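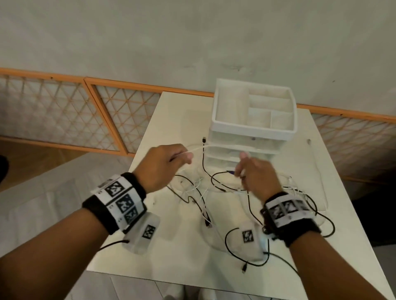
Is a small desktop drawer organizer any good for storing cables? For the everyday ones, very much so, as long as you coil them first and don't try to cram every cord you own into it.

I bought the Pellivness desktop organizer in August after one too many evenings spent hunting for a charging cable that I knew was in the house. My old system was a shoebox. Everything went into the shoebox, and everything came out of the shoebox as one single knotted lump (black cords, white cords, a pair of earbuds I had given up on). I've been using the organizer long enough now to have opinions, so let's get into it!

It's white plastic, with an open tray on top and drawers underneath. The tray is split into compartments: one large one on the left, a long narrow one, and two smaller ones next to each other. When I ordered it I figured the tray was just for pens and the drawers were the real reason to buy. I had that backwards. The tray gets used all day long. The big compartment holds whatever cables I'm reaching for that week, the long skinny one is perfect for pens and a little screwdriver, and the two small ones have become the home of adapters and those tiny connectors that otherwise end up under the couch.

The drawers are for the stuff I need once a month. They slide fine when they're half full. Fill them to the top and a loop of cord will pop up and catch on the way out, and then you're standing there poking a ruler into the gap like you're trying to free a stuck bagel. I did this twice in the first week. Now I coil each cable around my fingers, put a twist tie on it and lay it flat, and I haven't had a jam since.

Setting it up took me a whole evening, and that had nothing to do with the organizer and everything to do with the untangling. If you're about to do the same, clear a table completely and dump the cords out on it. A light-colored table helps a lot with the black ones, less so with the white ones, obviously. Pick one thin cable, find the end, and pull the rest of the bundle loosely away from it. Don't yank! My friend Usa Wannasri came over around 7 and she is a yanker, and we lost a perfectly good headphone cord that night.

She also talked me into labels, and I'm glad she did. A bit of masking tape near the plug, with the name of the gadget on it. Half of my cords look identical and I'm never again going to plug in four of them to find the one that fits the bike light.

Now for the things I don't love. It's light, so if you pull a drawer quickly the whole unit comes along for the ride. I stuck a few rubber dots on the bottom and that mostly fixed it -- I do wish they'd come in the box. The plastic picks up smudges, too, especially along the drawer fronts. A damp cloth gets them off, but I've wiped it more often than I've wiped the rest of the desk. And the compartments in the tray are fixed, so you can't slide a divider over when you need a bit more space on one side. I would happily trade the two small compartments for one medium one some days, and then the next day I'd want them back.

Thick cords are another story. The power brick for my laptop doesn't fit in a drawer in any position I've tried, and extension cords are out of the question. Those still live in the closet, in (yes) the shoebox.

I did look at the Romier version before this one. Danjuma Mohammed at work has it on his desk and let me play around with it over lunch. His has deeper drawers and feels more solid, but there's only a shallow lip on top, so he can't keep much up there. If you mostly want to hide things away, his is probably the better buy. If you're like me and you want the charger you use every night sitting where you can grab it, get the one with the tray.

One small tip from a few months of use: put the longest cables in the lowest drawer, and leave one drawer for cords you can't identify. Mine has a gray one in it that fits nothing I own. I'm keeping it through the winter and then it goes to electronics recycling -- probably.

Four stars out of five from me. I'd buy it again, and I've already ordered a second one for the sewing table, where the bobbins are currently doing what the cables used to do.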